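Robots at Work: Who Does What in a Food Kitchen?

Brirnilthorpe has a company called Standinari. It makes ready meals – curries, stews and soups that people heat up at home. Inside, 62 people work in the kitchens, the packing hall and the offices. Some of the jobs there are now shared with robots.

One of those jobs is handling vegetables. Every meal needs the right things in the right dish. Picking up a pepper and putting it in a dish is easy for you. You have done it, or something like it, thousands of times. A robot has to be taught where the pepper is, how to hold it and when to let go.
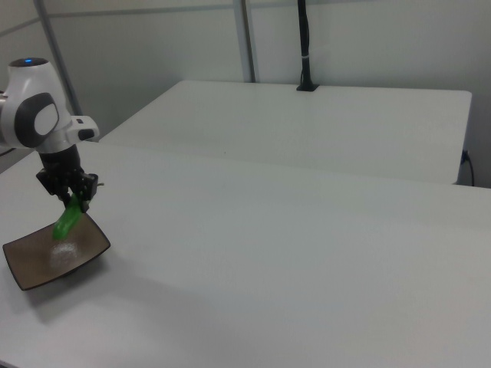 A robot arm holding something green over a square brown dish.

The part that does the holding is called a gripper. This one has two fingers. Your own hand has five, and skin that can feel how hard you are squeezing. A gripper has to be set up so that it squeezes enough to hold on, but not enough to crush the food.

Peppers make good practice because they are awkward. They are shiny, and they have a bendy stem at one end. No two real ones are quite alike, so a robot that can pick up one may still miss the next.

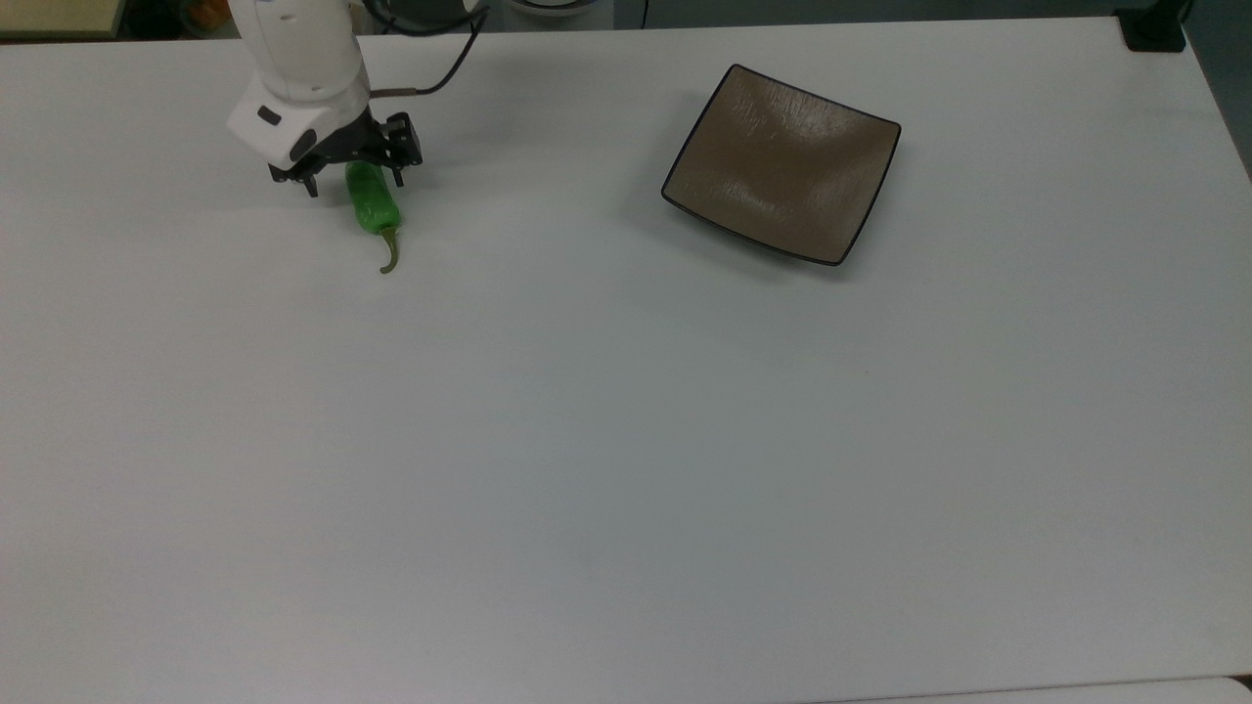

What changes for the workers?

Before the robots came, a shift on the vegetable line meant making the same movement again and again. On a busy day in February, one worker might move 1327 peppers. That can make your wrists and shoulders sore, and it gets boring.

Now a robot does part of the moving. The people on the line do other things:

Checking that the vegetables are fresh
Cleaning the grippers and the tables
Starting and stopping the robots
Fixing small problems, such as a dropped pepper

Workers had to learn these new tasks. Standinari asked a training company called Stilledeo to teach them, and the course took 3 weeks. Some workers liked the change. Others missed the old way, when they could chat to the person next to them all morning. A few moved to the packing hall, where most of the work is still done by hand.

People also worry about jobs. When a machine takes over a task, a company may need fewer workers for it. At some workplaces that means people have to look for a new job. It is a fair thing to ask about, and grown-ups do not all agree on the answer. 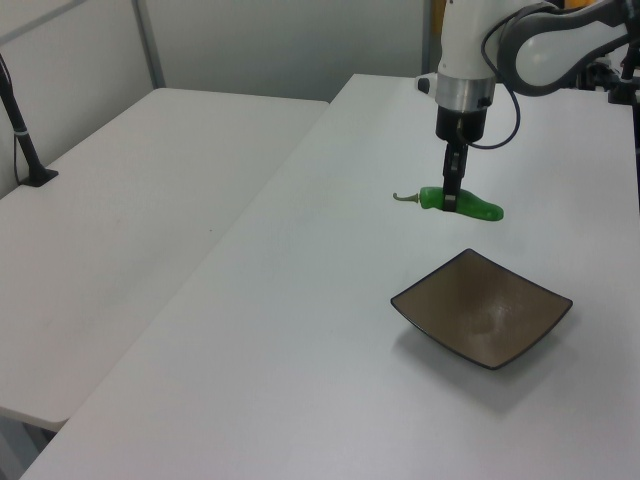
Who decides which jobs a robot will do?

Usually the managers decide, but good managers talk to the workers first. The people who do a job every day know which parts are tiring and which parts need a careful human eye.

Words to know

Automation: using machines to do work that people used to do.
Gripper: the part of a robot that holds things.
Shift: the hours that a person works in one day.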